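Notes on running a cordless drill off old battery packs, since the last post about the shed drew questions. Thread.

1/ A nominal 18 V pack is five lithium cells in series. Fully charged it reads close to 21 V. The 18 on the label is the average under light load.

2/ Amp-hours tell you how long it runs. They say little about how hard it can pull. For that you want internal resistance, and few makers print it.

3/ My two Olteck packs are the same age. One has done almost 200 charges, the other 30. At rest both read the same. Under a 30 A load the older one sags by more than two volts and the drill cuts out.

4/ The cut-out is the pack protecting its weakest cell. The other four may be fine. Measure each group separately before you bin anything.
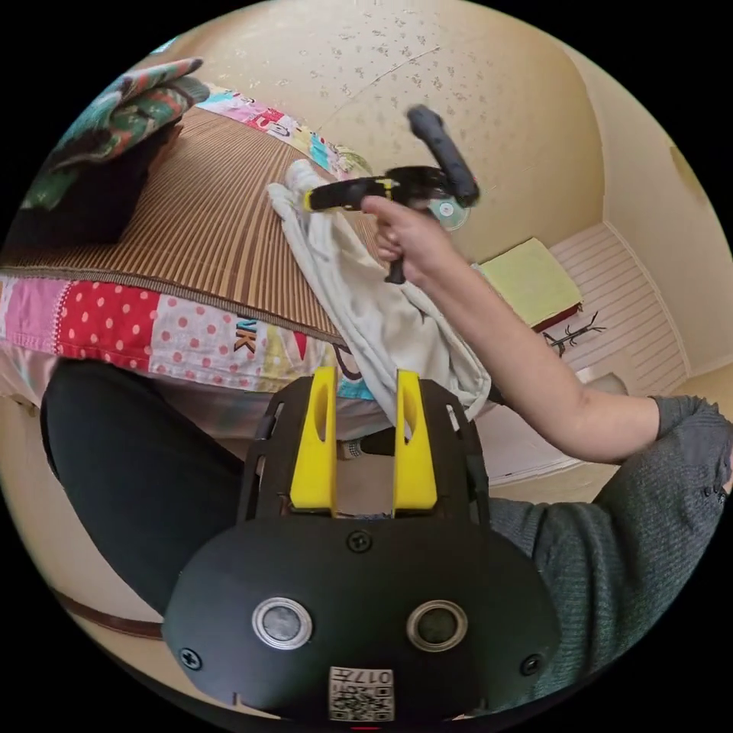 Reply from Selvanayagam: mine cut out the same way and every cell measured fine, it was the spring contacts in the tool. Cleaned them with a fibre pen and the sag halved.

5/ Fair point, and I should have put contacts first. A few milliohms of dirt matters at 30 A. Check the terminals on both sides, pack and tool.

6/ Storage: half charge, cool cupboard, off the charger. The Ollus charger I use keeps topping up if the pack is left in, so I take it out.

7/ Cold: don't charge below freezing. Using a cold pack is all right, but expect less from it until it warms up.

8/ Replacement cells: buy a matched set from one batch. Mixing one new cell with four old ones only moves the problem along. The Ballau spot welder is slow but the joints hold. Do not solder straight to the cell.

9/ Load test figures for both packs to follow in December, once the shunt arrives.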